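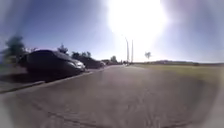 오픈소스 프로젝트의 라이선스를 바꾸는 일은 코드를 고치는 일과 별로 관계가 없다. 대부분 메일을 쓰고, 답을 기다리고, 표를 채우는 일이다. Furolen의 관리자 고브네트 퀸런(Gobnait Quinlan)은 6월부터 그 일을 해 왔다. Furolen은 설정 파일을 읽어 검사하고 병합하는 자바 라이브러리로, 그동안 GPL 2판으로 배포되다가 다음 버전부터 아파치 라이선스 2.0으로 바뀐다. 이 인터뷰는 2018년 11월, 전환 브랜치가 본 저장소에 합쳐진 뒤에 진행했다. 같은 프로젝트의 커미터인 우르마스 레피크(Urmas Lepik)도 후반부에 함께했다.

## 왜 바꾸었나

퀸런에 따르면 라이선스를 바꾸자는 말은 예전부터 있었다. 메일링 리스트를 뒤져 보면 같은 제안이 여러 번 올라왔다가 답이 몇 개 달리고 끝났다. "다들 바꾸면 좋겠다고 하고, 누가 할 거냐고 물으면 조용해졌습니다. 저도 조용한 쪽이었고요."

계기는 Prarham이었다. Furolen을 가져다 쓰는 배포 자동화 도구인데, 이쪽은 처음부터 아파치 라이선스였다. GPL 2판 코드와 한 묶음으로 배포할 수 없다는 지적을 받고 Prarham 쪽에서 Furolen 의존성을 빼겠다고 알려 왔다. 직접 만든 파서로 대체한다는 계획이었다.

"그쪽 파서를 읽어 봤습니다. 우리가 오래전에 고친 버그가 그대로 있었습니다. 이스케이프 처리, 빈 섹션, 인클루드가 서로를 부르는 경우 같은 것들이요. 같은 일을 두 번 하게 되는 셈이라 아까웠습니다."

그는 Prarham 개발자들에게 의존성 제거를 한 버전만 미뤄 달라고 부탁하고, 그 주에 저장소에서 기여자 목록을 뽑았다.

## 누가 무엇을 썼는가

Furolen에는 기여자 동의서 제도가 없었다. 패치를 보낸 사람이 각자 자기 코드의 저작권을 그대로 가지고 있다는 뜻이다. 라이선스를 바꾸려면 한 사람씩 허락을 받아야 한다.

커밋은 1679개였다. 작성자 이름으로 묶으면 훨씬 많은 사람이 나왔지만, 같은 사람이 회사 메일과 개인 메일을 번갈아 쓴 경우가 많았다. 저장소를 Subversion에서 옮겨 올 때 아이디만 남고 이름이 사라진 커밋도 있었다. 중복을 정리하고 나니 114명이 남았다.

"정리하는 데만 3주 가까이 걸렸습니다. 스크립트를 짰는데 결국 마지막에는 눈으로 봤습니다. 옛날 커밋은 메시지에 '누구누구의 패치 적용'이라고만 적혀 있고 작성자는 커미터로 되어 있거든요. 그런 건 도구가 못 찾습니다. 이슈 트래커에서 첨부 파일을 열어 보고 이름을 확인해야 했습니다."

그는 이 부분을 가장 강조했다. 작성자 필드만 믿고 메일을 돌렸다면 패치를 보낸 사람 상당수를 빠뜨렸을 것이라고 했다. 지금 저장소 규칙에는 다른 사람의 패치를 적용할 때 반드시 작성자를 원래 이름으로 지정하라는 항목이 들어가 있다.

표의 열은 단순했다. 이름, 알려진 메일 주소, 남아 있는 코드의 줄 수, 연락한 날짜, 답변, 답변이 보관된 위치. '남아 있는 코드'를 따로 센 것은 이미 지워지거나 다시 쓰인 부분까지 허락을 구하느라 시간을 쓰고 싶지 않았기 때문이다. 하지만 실제로는 남은 코드가 없는 사람에게도 메일을 보냈다. 다시 쓴 코드가 원래 코드와 얼마나 다른지를 두고 나중에 다투게 되는 상황을 피하려 했다.

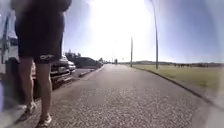 레피크는 그 판단에 처음에는 반대했다고 말했다. 남은 코드가 없는 사람까지 포함하면 일이 길어지고, 오래전에 떠난 사람이 거절이라도 하면 근거 없는 거절 때문에 전체가 멈출 수 있다는 것이었다. 그는 지금도 그 절차가 꼭 필요했다고는 보지 않는다. 다만 거절한 사람이 없었으니 결과에 불만은 없다고 했다.

퀸런의 대답은 짧았다. "우르마스 말이 맞을 수도 있습니다. 저는 나중에 설명할 일을 줄이고 싶었습니다."

## 메일

첫 메일은 길었다. 전환 이유, 두 라이선스의 차이, 프로젝트의 역사까지 다 적었다. 답장률이 낮았다. 두 번째 메일은 다섯 문장으로 줄였고, 동의한다면 그대로 복사해서 답장할 수 있는 문장을 맨 위에 놓았다. 답은 대부분 이 두 번째 메일에 왔다.

"첫 메일은 제가 쓰고 싶은 걸 쓴 거였어요. 받는 사람은 몇 년 전에 오타 하나 고쳐 준 사람입니다. 그 사람한테 라이선스 강의를 한 거죠."

반송된 주소는 다른 경로로 찾았다. 다른 프로젝트의 커밋 기록, 발표 자료의 마지막 장, 개인 블로그의 연락처 같은 곳이다. 퀸런은 소셜 미디어 공개 글로 사람을 찾는 것은 하지 않았다. 싫어하는 사람이 있을 것 같았다고 한다.

답장에는 동의 외에 다른 내용이 붙어 오기도 했다. 자기가 이 프로젝트에 기여한 사실을 잊고 있었다는 사람이 여럿이었다. 어떤 사람은 당시 보낸 패치에 버그가 있었다며 수정본을 같이 보냈다. 그 버그는 아직 남아 있었고, 수정본은 받아들여졌다.

## 회사가 끼어 있을 때

개인보다 회사가 어려웠다. 고용 계약에 따라서는 근무 중에 쓴 코드의 저작권이 회사에 있다. 본인이 동의한다고 답해도 효력이 없을 수 있다. Furolen에서는 Jevia 직원들의 기여가 여기에 해당했다. Jevia는 한때 자사 제품에 Furolen을 넣어 팔았고, 병합 모듈의 절반 이상을 그 회사 사람들이 썼다. 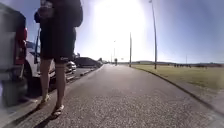

퀸런은 먼저 당시 담당자에게 물었는데 이미 퇴사한 뒤였다. 대표 메일로 보낸 문의에는 영업 부서가 답을 해서 제품 소개서를 보내 왔다. 법무 담당자와 연결되기까지 한 달 반이 걸렸다.

"연결되고 나서는 빨랐습니다. 법무 쪽에서 원한 건 명확했어요. 어떤 커밋이 자기네 것인지 목록을 달라, 그리고 바뀌는 라이선스의 정확한 이름과 버전을 적어 달라. 우리한테 표가 이미 있었으니까 바로 보냈습니다. 서명된 문서가 일주일 뒤에 왔습니다."

그는 비슷한 일을 하려는 사람에게 회사 쪽 연락부터 시작하라고 권했다. 개인 답장을 다 받은 뒤에 회사에 연락했더니 그 기간이 고스란히 뒤에 붙었다. 병행했다면 9월에는 끝났을 것으로 본다.

## 연락이 닿지 않은 네 사람

끝까지 답이 없는 사람이 4명 있었다. 이 부분의 처리는 레피크가 맡았다.

네 명의 코드를 하나씩 보니 둘은 문서와 예제 파일이었고, 나머지 둘이 실제 코드였다. 문서는 새로 썼다. 예제는 지웠다. 레피크의 말로는 어차피 동작하지 않던 예제라고 한다.

코드 쪽은 손이 더 갔다. 하나는 문자 인코딩을 추정하는 클래스였는데, 기능 자체를 없애고 인코딩을 명시하도록 바꿨다. 추정이 틀려서 생기는 이슈가 꾸준히 올라오던 부분이라 메일링 리스트에서도 반대가 크지 않았다. 다른 하나는 병합 순서를 정하는 알고리즘으로, 없앨 수가 없었다.

"원래 코드를 본 사람이 다시 쓰면 곤란합니다. 저는 그 코드를 여러 번 고쳤으니까 자격이 없었습니다." 레피크는 동작을 설명하는 명세와 테스트만 새로 작성하고, 구현은 Gumede 개발자에게 부탁했다. Gumede는 Furolen과 비슷한 시기에 시작한 로그 수집기로, 두 프로젝트 사이에 코드가 오간 적은 없었다. 부탁받은 사람은 Furolen 소스를 열어 보지 않았다는 내용을 메일링 리스트에 남기고 패치를 보냈다.

새 구현은 큰 파일에서 이전보다 느렸다. 전환 브랜치를 합치기 전에 이것을 고칠지를 두고 논의가 있었고, 고치지 않은 채 합치기로 했다. 레피크는 지금 그 부분을 작업하고 있다. 고치는 사람이 옛 구현을 기억하고 있어도 되느냐고 묻자 그는 바로 그 점 때문에 캐시 구조만 건드리고 알고리즘은 그대로 둘 것이라고 답했다.
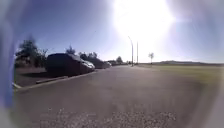 ## 남은 일

소스 파일의 머리말은 전부 교체되었다. NOTICE 파일에는 동의한 기여자 이름이 들어갔다. 이름을 빼 달라고 한 사람은 뺐다. 동의 메일의 사본은 공개하지 않고 커미터만 볼 수 있는 저장소에 보관한다. 개인 주소가 들어 있는 메일이 많아서다. 누가 언제 동의했는지를 적은 요약표는 공개되어 있다.

이미 배포된 버전은 GPL 그대로다. 퀸런은 이 질문을 가장 많이 받는다고 했다. "예전 버전까지 바뀌느냐고들 묻는데, 안 바뀝니다. 동의를 받을 때 앞으로 나올 버전에 대해서만 받았습니다. 옛 버전을 새 조건으로 쓰고 싶은 분은 올리셔야 합니다."

앞으로의 기여에 동의서를 받을 것인지는 정해지지 않았다. 퀸런은 커밋 메시지에 서명 줄을 넣는 정도로 충분하다고 생각하고, 레피크는 큰 패치에는 서면 동의가 있어야 한다는 쪽이다. 두 사람 모두 다음번 라이선스 변경을 직접 맡을 생각은 없다고 했다.

Prarham은 의존성을 유지하기로 했다. 대신 자체 파서를 만들면서 작성해 둔 테스트를 Furolen에 보내 왔다. 그중 몇 개가 실패해서 이슈로 등록되어 있고, 인클루드 경로에 공백이 들어간 경우를 다루는 이슈는 아직 담당자가 없다. 관심 있는 사람은 메일링 리스트에 먼저 글을 남기면 된다.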